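Head rig budget, what would you cut?

gindby_annex
Putting together a purchase list for our tabletop work and I'm going in circles. We do household stuff: kettles, glasses, bowls, folding cloths. I have 2620 to spend before November closes out. The Zundel head mount kit is 1708 and then I'd still need storage, spare batteries and something decent for lighting. Is there a cheaper way in or do I just bite the bullet?

tworacks
What's the resolution on the Zundel? We went with the Sulivlow at 1357 and I've been pretty happy. The strap is awful, fair warning. I ended up sewing foam into mine one night at the kitchen table, which my husband still brings up.

Sabina Selvanayagam
Don't buy the Sulivlow for glassware!! I had one for a whole season and the exposure goes nuts on anything shiny. Steel pots, glazed tiles, forget it. You'll save 351 and then spend it on diffusers and tape and being annoyed. Get the Zundel and skip the fancy batteries.

tworacks
Sabina, mine handles steel fine? Did you ever update the firmware? Not being snarky, the older version really was bad.

Sabina Selvanayagam
I did, twice — still blew out the whites. Maybe I got a lemon, but I'm not paying to find out again.

gindby_annex
OK so with the Zundel I'd have 912 left. Storage quote from Nanayakkara is 400, so 512 for lights and everything else. That's tight but not crazy. Here's the kind of thing we're working on, so you can tell me if I'm worrying about the wrong stuff.
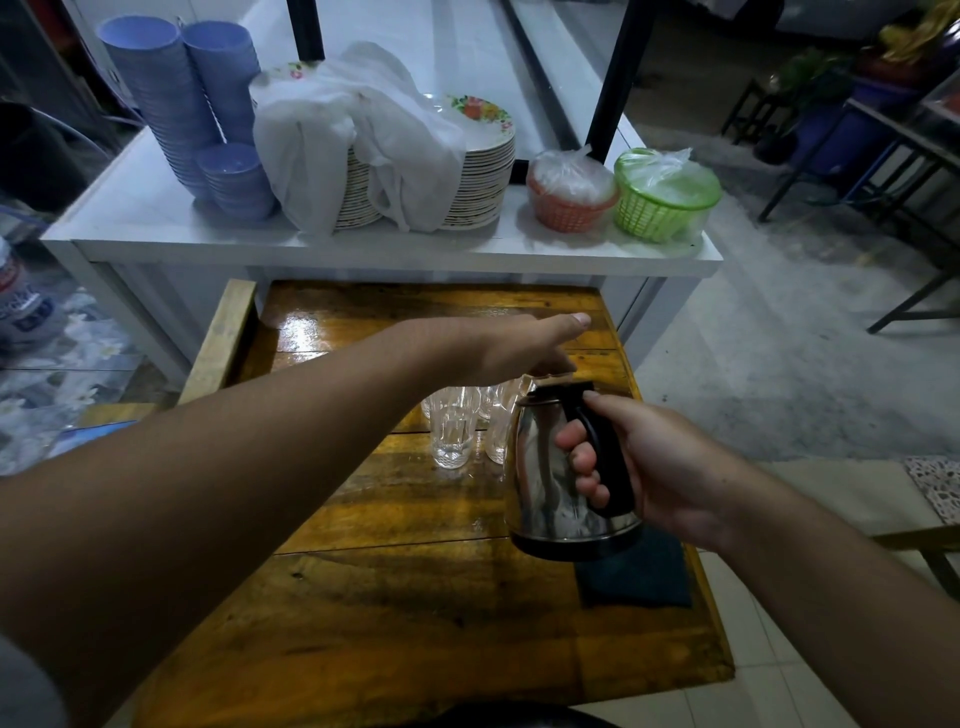
Kettle and three glasses, varnished table, white counter behind.

plankton_dave
Oh, that tabletop is shiny. Look at the glare along the back edge, plus the kettle is basically a mirror. I'd put the whole 512 into lighting before I worried about anyone's camera. Two big soft panels off to the sides and see how far that gets you.

tworacks
Agree with Dave on the lights. Or a matte table cover! Ours was cheap and I wish we'd bought it first. Wall's pretty washed out too, so I'll give Sabina half a point there.

Sabina Selvanayagam
I'll take the half point. But please don't cover the table, real kitchens have shiny tables. If you only ever practice on matte stuff you're buying yourself a problem for later.

plankton_dave
Depends what it's for, though. If it's the first month and you just want the grasps to come out readable, cover it. Take the cover off later.

gindby_annex
Leaning Zundel plus two panels, and I'll ask Nanayakkara if they'd split the storage into two payments. Does anyone know if the Zundel ships with the short cable or the long one? The listing says both, in different places.

tworacks
Short. Get the extension when you order, they charge shipping again if you go back for it. Ask me how I know.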